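## 4. Setting up the platform display

Trellard displays at unstaffed stations are set up from the cabinet at the end of the platform. Allow 18 minutes per display.
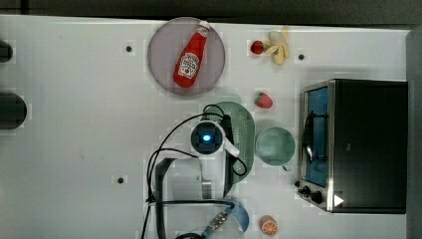
Oğuzhan Tatlı asks that the station code be entered before the track number, as the Eltotberg units reject it the other way around.

1. Open the cabinet and switch the display breaker to ON. Wait for the green light.
2. Press and hold MENU until the code screen comes up.
3. Enter the station code. Eltotberg is 162. Tastarach is 100.
4. Enter the track number and press OK.
5. Select **Timetable > Load**. Loading takes about 8 minutes. Leave the cabinet door open until the light stops blinking.
6. Compare the first three departures with the printed timetable.
7. Press TEST and listen for the chime at both ends of the platform.
8. Close and lock the cabinet.

**Note:** If the screen shows NO LINE, check the gray plug on the left side of the unit and repeat step 5. Pereyra has an older unit with no TEST button. At that station, skip step 7 and call the control room for a trial announcement.

**Caution:** Do not switch off the breaker while the timetable is loading. The station code will be lost.

**Caution:** Stay behind the yellow line when checking the screen from the platform. Trains may pass without stopping.

Volume settings are in section 5.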